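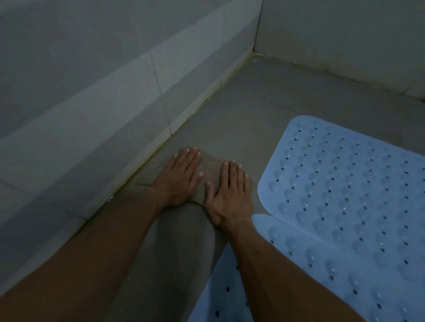 Trellico 400 projector or a big TV for a bright living room?

Started by marnie_k, September 2026

marnie_k
Hi everybody, long time reader and first time poster, so please be gentle with me! We moved in April and the new living room has a whole wall with nothing on it, and my husband has got it into his head that we need a projector. He's set on the Trellico 400. I'm more of a "buy a nice television and be done with it" kind of person. The room faces west, there are two big windows, and we mostly watch in the evening (baking shows, ball games, and a lot of old detective stuff). Does anybody here live with one of these things day to day? I'd love to hear the good and the bad before we spend the money.

old_tubes
Welcome Marnie! I've had the 400 in my den for a little over a year and I'm very fond of it, so take this with a grain of salt. At night with the lamps off it is just gorgeous. Skin looks like skin, and the old black and white movies have a softness that I never got from my TV. But you said west facing, and I have to tell you that at six o'clock in summer mine looks like somebody spilled milk on the wall. I have heavy curtains and I use them. If you don't want to live behind curtains, I'd listen to your own instincts on this one.

pdxgreg
Going to disagree with my friend old_tubes a little. I run mine with thin blinds and a proper gray screen and it's perfectly fine for a ball game in the daytime. Most people who complain about washed out pictures are shining the thing on a painted wall. The screen matters more than the projector does, I've been saying it on here for years.

old_tubes
You have been saying it for years, Greg, and I have a proper screen too! It helped. It did not turn daylight into nighttime. I think your room is also on the north side of the house if I'm remembering your pictures right?

pdxgreg
Northeast. OK, fair point, that probably does me some favors.

Anathi Cele
Marnie, my sister and I went through this same argument last year and we ended up with the Sternen television, the one with the matte screen. We sit 12 feet back and it's plenty big for the four of us. What sold me was the glare, or really how little of it there is. I can read the subtitles at supper time with the sun coming straight in. The sound is thin, I'll admit that, and we added an Illach soundbar after a month of turning the volume up and down - loud commercials, whispering actors, you know how it is. The soundbar does a nice job with voices. I'm not so sure about the bass, but then I don't care much about bass.

bassment_dweller
The Illach has no bass because it's a foot and a half of plastic. For the same money you can get a used pair of Baloyi bookshelf speakers and a little amp and be so much happier. I will die on this hill.

Anathi Cele
I'm sure you're right, but then I'd have an amp and wires and a third remote, and my mother visits. She has only just made peace with the second remote.

Oratile Jacobs
One thing I haven't seen mentioned is fan noise. We borrowed a 400 from a neighbor for a couple of weekends, and I found I could hear it in every quiet scene. It's not loud exactly, more like a refrigerator in the next room, and my wife never noticed it at all. If your husband is a talker during movies you may never notice either. I'd try to sit next to one that's running before you decide. We liked the picture an awful lot, 122 inches of it, but we sent it home and stayed with our TV.

pdxgreg
Turn on eco mode and the fan mostly goes away.

Oratile Jacobs
It does, and so does a good bit of the brightness, and then we're back to Marnie's windows!

marnie_k
You are all so kind, thank you. He is very much a talker during movies, so that made me laugh. I read the whole thread out loud to him and he got a little quiet at the spilled milk part. Anathi, may I ask how the Sternen is for football? He's worried about blur.

Anathi Cele
We're more of a soccer house, but it looks good to me. Do go into the menu and turn the motion smoothing down to the lowest setting. Out of the box everybody looked like they were in a soap opera, and it took me nearly 23 minutes of poking through menus to find where they'd hidden it. It's under Picture, then Expert, then Movement.

old_tubes
Marnie, if he'd like to ask me anything about the 400, he's welcome to send me a message. I can talk about it all day, as my family will tell you.

marnie_k
He's making an account right now. Oh dear.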